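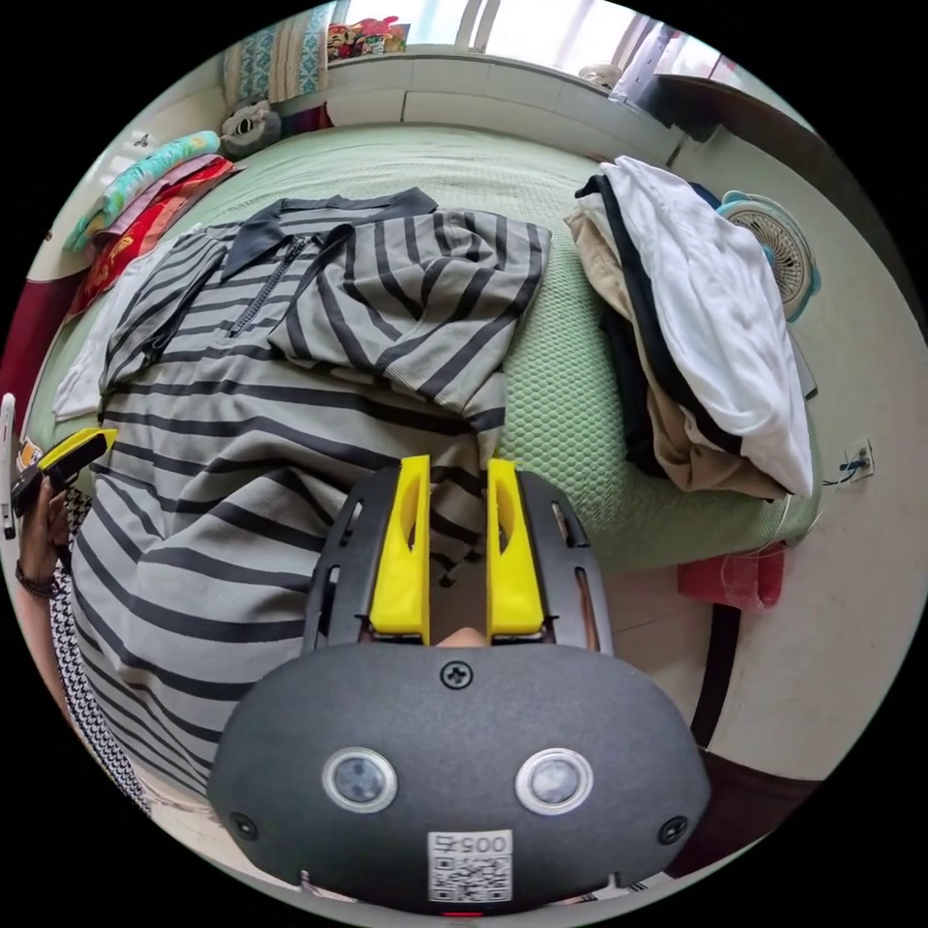
## Colcha Prinditz de nido de abeja

Llevo años vendiendo ropa de cama en Storiston y pocas veces me he encariñado tanto con una colcha. La Prinditz la teje el taller Dönmez en algodón peinado, con un relieve que se nota muchísimo al pasar la mano, y la verdad es que en casa ya no pongo otra (mi marido dice que exagero, pero bien que se tapa con ella en la siesta).

Sirve para todo el año. En verano va sola encima de la sábana y en invierno la echo sobre el nórdico, doblada a los pies. Pesa lo justo para que no se resbale.

Los colores de esta temporada:

- **Verde claro.** El que más sale y mi favorito, queda precioso con sábanas blancas.
- **Crudo.** Sufrido no es, os aviso.
- **Teja.** Llega en junio, y viene poca cantidad.

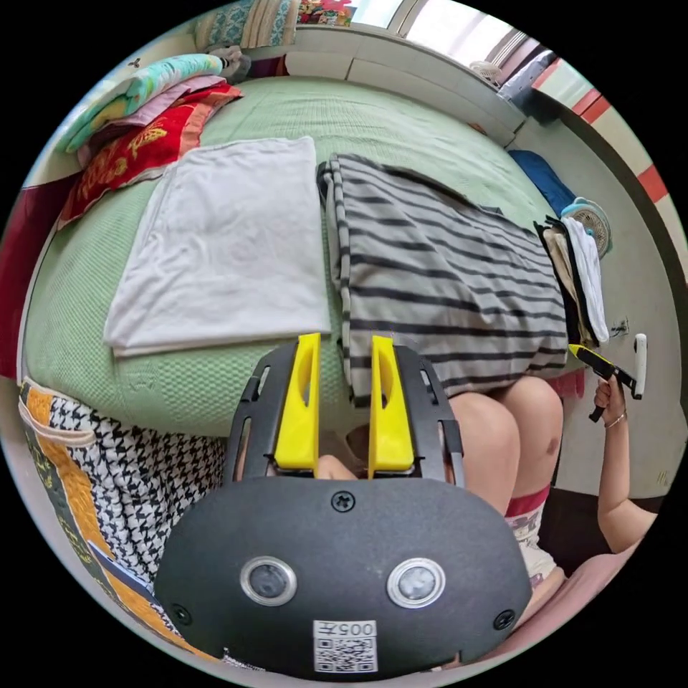

## Medidas y lavado

La hacemos para cama de 90, de 135 y de 150. Si tu colchón es muy alto, pide una talla más, que luego los laterales se quedan cortos y da rabia. Encoge un poquito en el primer lavado, y eso ya va contado en la medida de la etiqueta.

Lávala a 30 grados con jabón líquido, sin suavizante. ¡El suavizante aplasta el relieve! A la secadora, solo en frío. Yo la tiendo doblada por la mitad y ni la plancho. 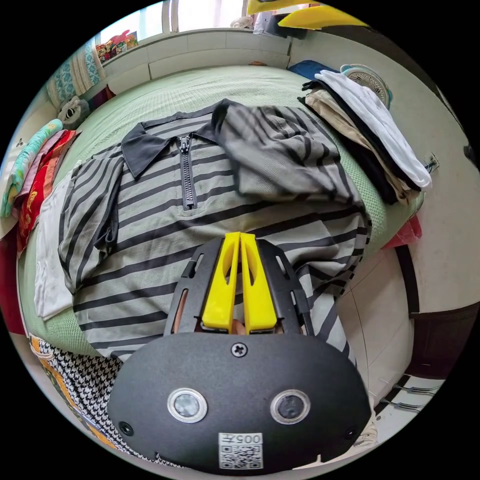
*Polo de rayas grises y negras extendido sobre una colcha verde claro.*

Precio: 70 euros la de 90 y 126 euros la de 150. La de 135 está agotada hasta que Evaristo Figueroa me confirme el siguiente envío desde Brallville. Si la quieres, escríbeme y te apunto en la lista.

Tienes 7 días para probarla en tu cama y cambiarla por otro color, siempre que no la hayas lavado. Los cambios los lleva Chiến Cao, que contesta los correos por la mañana. Mándale el número de pedido y dile qué color quieres a cambio.

Los cojines a juego se venden aparte, con el mismo tejido y cremallera escondida. El relleno no va incluido.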